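Omstead workshop notebook, March
Sourdough bench, Saturday, started 6:40 a.m.

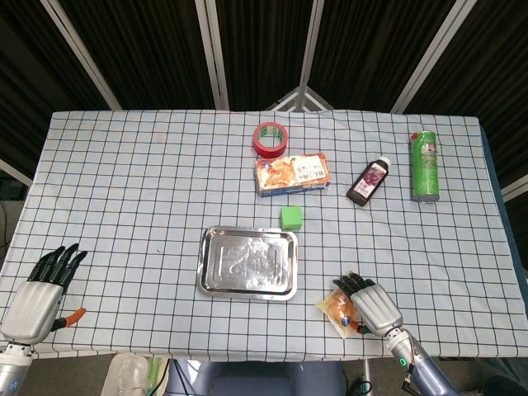

Second try at the all-rye starter and I am thrilled with it! Last week's jar smelled like nail polish and barely moved. This one was at the rubber band by breakfast and domed on top, with big ragged bubbles all down the side of the glass. Same flour, same tap water. The only thing I changed was the feeding, from equal parts down to a small spoonful of old starter in a big fresh feed, and keeping it on the shelf over the radiator overnight.

Flour for today is the Gunarmont dark rye, the coarse one. We still have most of a sack. The Tilahun mill sample is finer and paler and I want to save it for a side-by-side when the second banneton gets here.

Mix for the first loaf:
Dark rye 200 g
White bread flour 200 g
Water 280 g, plus a splash more after it looked stiff (didn't weigh the splash, sorry)
Starter 80 g
Salt 8 g
Caraway, a pinch, crushed in the mortar

Rye dough is so strange if you come from wheat. There's no windowpane to wait for, no springing back, it's basically mortar. I kept wanting to knead it and had to put the scraper down and walk away. Wet hands, fold it over on itself, smooth the top, leave it alone. It still stuck to everything I own.

7:15 mixed, 24 C in the dough
9:00 soft, a few cracks on the surface
10:30 clearly puffed, smells like green apples and a bit like beer (lovely)
11:10 shaped into the Rakatum tin, smoothed with a wet spoon, rye dusted on top
12:50 cracks opening in the dusting, in it goes

Oven at 240 with the pan of water on the bottom for the first 16 minutes, then the water out and down to 200. I checked the middle with the probe at 28 minutes after turning down and it read 93, so it went back in until it hit 97. Took the loaf out of the tin for the last little stretch to firm up the sides, which I'd do again, the corners came out beautifully crisp.

Now the hard part, which is not cutting it. Everything I've read says to leave rye a full day so the crumb can set, and the last one gummed up the bread knife so badly that I believe it. It's wrapped in a linen towel on the rack by the window. Please leave it there, all of you, I know what you're like! There's wheat bread in the bin if anyone's hungry.

Ideas while it cools:

Scald some of the rye. Pour boiling water over a quarter of the flour the night before and let it sit, then mix it in. Supposed to bring out sweetness and keep the loaf moist for longer. I'd love to try it with the Gunarmont flour, the bran in that is so chunky.

Less caraway or none. I want to know what the starter tastes like by itself.

Lower the first oven stage. The top is darker than I'd like along one long side, and the oven has always run hot toward the back. Turning the tin halfway would help too.

Try 2 tins at once. The oven has room if we take out the middle rack.

Starter fed again at 2:15, 10 g old to 50 flour and 50 water, back on the shelf. New rubber band, the old one snapped.

Sunday, 1 p.m. Cut it. Crumb is even and only a tiny bit tacky right at the bottom, crust chewy, sour but round, so good with butter and radishes. Half of it is gone already. Scald goes on tonight.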